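作業面と光 第4回 配布資料 「白い面を整える」
担当:Tariq Shaikh
教室:ホレンシュタイン棟 基礎実習室

前回の復習

前回は、物の色を見るときに、まわりの色が判断に影響することを勉強しました。灰色の紙片を黒い布の上に置いた場合と、白い紙の上に置いた場合とでは、同じ紙片が違う明るさに見えます。これを明度対比と呼びます。提出してもらった観察カードには、「紙片の色が変わった」と書いた人が何人かいました。変わったのは見え方ですから、「変わって見えた」と書いてください。小さいことのようですが、この授業では、物についての記述と見え方についての記述を分けて書く習慣を大切にします。

今回は、紙片の下にある面のほうを考えます。

1. 作業面という言葉

この授業で作業面と言うときは、物を置いて、見て、比べるための平らな面を指します。机の天板がそのまま作業面になることもありますし、天板の上に紙や板を敷いて作業面とすることもあります。天板と敷いた物を区別する必要があるときは、それぞれ「下地」と「敷き面」と書きます。区別がつかないとき、たとえば写真だけを見ているときは、無理にどちらかに決めないで、「白い面」と書いてください。

よい作業面の条件は、教科書によって少しずつ違います。私の授業では次のことを確認します。面が平らであること。つやが少ないこと。模様や継ぎ目が、置く物のそばに来ないこと。必要な広さがあること。

広さについては、置く物の大きさから考えます。実習室の机は奥行きが90センチありますが、学生が手をついたり筆記具を置いたりしますので、全部を使えるわけではありません。置く物の影まで面の中に入るかどうかを、先に確かめてください。影が面の外に出ると、そこで影の形が折れて、輪郭が読みにくくなります。

2. つやのある面、つやのない面

光が面に当たると、一部は鏡のように決まった方向に返り、残りはいろいろな方向に散ります。前者を正反射、後者を拡散反射と言います。つやのある白い板では正反射が強いので、見る位置を少し動かすと、照明の形が白い点や帯になって現れます。つやのない面では拡散反射が主になり、見る位置を変えても明るさがあまり変わりません。

実習で使う敷き面は、Samidwood の白い板と、Briltisar の厚口の紙です。板は平らですが、角度によって窓が映ります。紙はつやがありませんが、丸めて保管すると端が浮きます。どちらにも長所と短所がありますので、課題を見て選んでください。紙を選ぶ人は、前の日に棚から出して、平らな場所に広げておくのがよいです。

(補足)昨年の授業で Grigoris Mitsotakis-Vlachou さんから、「黒い物は白い面の上でいちばんよく見えるのではないか」という質問がありました。輪郭については、そのとおりです。しかし黒い物の内側、つまり表面の細かい濃淡は、まわりが明るすぎると見分けにくくなることがあります。輪郭を描く課題と、表面を描く課題とで、同じ敷き面がよいとは限りません。

3. 面の明るさは一様ではない

白い面を見て「全体が同じ白だ」と思うのは自然なことです。私たちの目は、ゆるやかな明るさの変化をあまり気にしません。急な変化、つまり境目には敏感ですが、広い面の上で少しずつ暗くなる変化は見落とします。

変化に気づくためには、離れた二つの場所を直接比べるのがよい方法です。厚紙に小さな穴を二つあけて、面の中央と隅が同時に見えるようにします。穴のまわりの厚紙が途中の変化を隠しますので、二つの場所の差だけが残ります。この厚紙を「のぞき紙」と呼んでいます。穴の大きさはそろえてください。

照度計を使う場合は、机ごとに Presora を一台使います。受光部を面に平らに置き、自分の体で光をさえぎらないように、腕を伸ばして読みます。私が午前十時に測った例では、中央が1,201ルクス、窓から遠い奥の隅が284ルクスでした。照度計の数字はこれほど違うのに、ただ見ているだけでは、どちらも白に見えました。

数字をどこまで細かく書くか、という質問をよく受けます。表示された値をそのまま書いてください。1,201を1,000と丸めてしまうと、あとで照明を少し動かしたときの変化がわからなくなります。

4. 白の中の色

明るさのほかに、白い面には色の偏りもあります。窓からの光が多いところは青みを帯び、電球色の照明に近いところは黄みを帯びます。隣に置いた色のある物からも光が返ってきますので、赤い箱の近くの面は少し赤く見えます。この現象は、物を描く人や撮影する人にとって、困ることもありますし、助けになることもあります。

記録に書く言葉は、次のように決めておきます。

純白:この授業では使いません。
青みの白、黄みの白:偏りの方向がはっきりわかるとき。
灰みの白:明るさが少し低く、色の方向がまだはっきりしないとき。
冷たい灰、暖かい灰:白と呼ぶには暗く、色の方向がわかるとき。

写真の場合は注意が必要です。カメラは自動で白を調整しますし、レンズの性質によって隅が暗く写ることもあります。ですから、写真の隅が灰色であっても、机の隅に当たる光が弱いと、すぐに結論することはできません。写真からわかるのは、その写真の中での濃淡です。

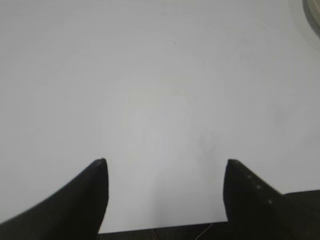
同じ理由で、場所を変えて撮った二枚の写真を比べて、どちらの面が白いかを決めることもできません。比べたいときは、同じ灰色の基準カードを面の上に置いて、同じ設定で撮ってください。設定は、露出と白の調整の両方を手動にします。片方だけ手動にした記録が毎年ありますが、それでは比べる基準になりません。

5. 実習の手順

(1) 机の上の物を片づけ、乾いた布で下地をふきます。消しゴムのかすが残っていると、敷き面が浮きます。
(2) 敷き面を選び、下地の上に広げます。紙は四隅を弱いテープで留めます。
(3) 照明を一つだけつけます。カーテンは、全員が同じ状態になるまで動かさないでください。
(4) のぞき紙で、中央と四隅を順に比べます。暗い隅があれば、記録用紙の図に印をつけます。
(5) 照度計で同じ場所を測ります。先に目で比べて、そのあとで測ること。順番を逆にすると、数字に合わせて見てしまいます。
(6) 面の色を、第4節の言葉で書きます。
(7) 黒い物を一つ置き、輪郭と影をスケッチします。影の端がぼやけるところは、線で囲まないで濃淡で描きます。

時間が足りない場合は、(7)を家でしてもかまいません。そのときは、使った面と照明の種類を必ず書いてください。

6. 提出について

記録用紙とスケッチを一緒に綴じて、次回の授業のはじめに出してください。評価では、スケッチの上手さより、記録と図が合っているかを見ます。図の左右と文章の左右が反対になっている提出物が多いので、出す前に一度読み直してください。「左」と書くときは、いつも自分から見た左です。

次回は、面を机から壁まで曲げてつなげる「曲げ背景」を扱います。Briltisar の紙は実習室にありますが、留めるためのクリップは各自で持ってきてください。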